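Monday's pages

Mon 2 December

Up at half six to meet the coalman, who came at nine. Hard frost on the towpath and the first skin of ice in the basin, though it had gone by dinner time. The boat was eleven degrees inside when I lit the stove and took until after eight to feel like anywhere you would sit down.

Spent the morning on the stern gland again. It has been dripping faster than I like since we came down from Trellarlow, and on Saturday I counted 14 drips a minute with the engine off. Gave the greaser two full turns, waited, and got no change worth having. The nuts on the packing are very nearly at the end of their thread, so it wants repacking and I may as well stop pretending otherwise. Rang the chandlery at Irstead. They have the packing in at the right size but shut at four, and I would not have made it on the bike.
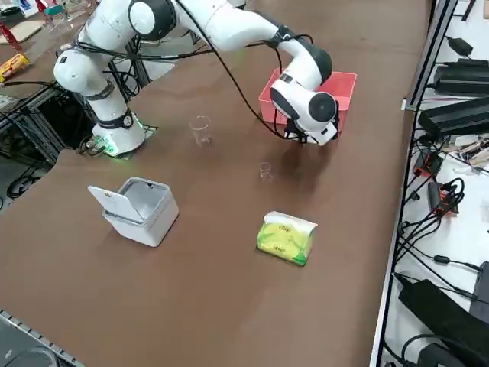 Posted by Jozef Van Acker
Filed under: Winter moorings

Dinner was the end of the pea soup. Afterwards I did the accounts for November. Diesel was less than I had feared, as we hardly moved. Coal was more. The mooring went up to 410 for the winter, with the water point included and the electric on top. I still think that is fair for a place where you can get a barrow to the boat without crossing a field.

The Evetti heater has gone back in its box. It ran the batteries down two nights together and all it did was warm my ankles. I will put a card up in the laundry and see if anyone with shore power wants it.

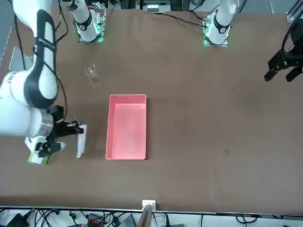

Afternoon

Walked up to the lock and back before the light went. The bottom gate is leaking badly on the towpath side, and somebody has packed ash down it, which has helped a little. Two boats have come in since Friday. One is a Verschueren barge, 24 metres, with a wheelhouse that folds down. The owner had it down and was chipping rust from the hinges with a screwdriver. We talked about blacking. He had his done in May and paid a good deal more than I did, but they took his anodes off and fitted new ones, so it is hard to compare.

He thinks the stoppage above the lock will run into the new year. I had planned to go up that way for the pump-out.

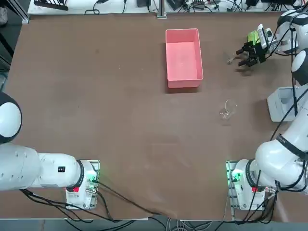

If he is right, I shall have to wind the boat and go down instead, roughly 14 miles there and back with the one swing bridge that needs two people. My sister might come for the day if I promise her a proper dinner.

Banked the stove at nine. Wind has gone round to the east and the fenders are creaking. Must remember to take the hose in from the bank before bed, and to ring Irstead first thing about keeping the packing back for me.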